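Simulation results from the Lurnard group

The Lurnard group has completed the first stage of its work on cluttered table tops, carried out wholly in simulation. The study asks how well a grasping method trained on tidy layouts copes when household objects stand close together.
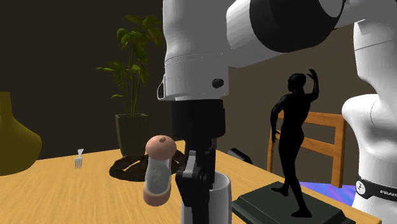
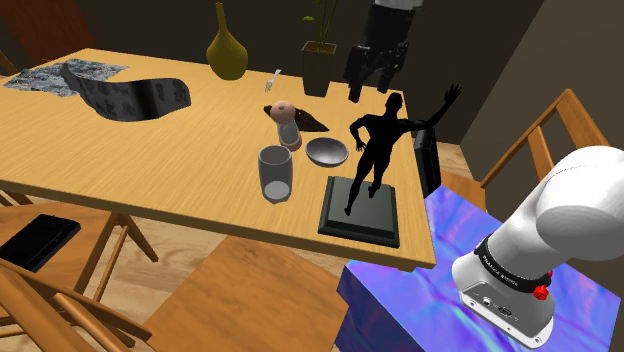
Simulated dining table with a robot arm, potted plant and statue, rendered from two viewpoints.

The method, named Caron, was trained on 500 generated layouts and tested on a further 40 that it had not met before. It completed the set task in 36 of these. The four failures all occurred where a tall object stood between the arm and its target – a case that was rare in the training set.

A second round will add more layouts of this kind. The group will also compare Caron with Dallis, an earlier planner, under the same lighting and table settings. Results are expected in December and will be reported in this newsletter. Members wishing to receive the layout files may apply to the Lisico office.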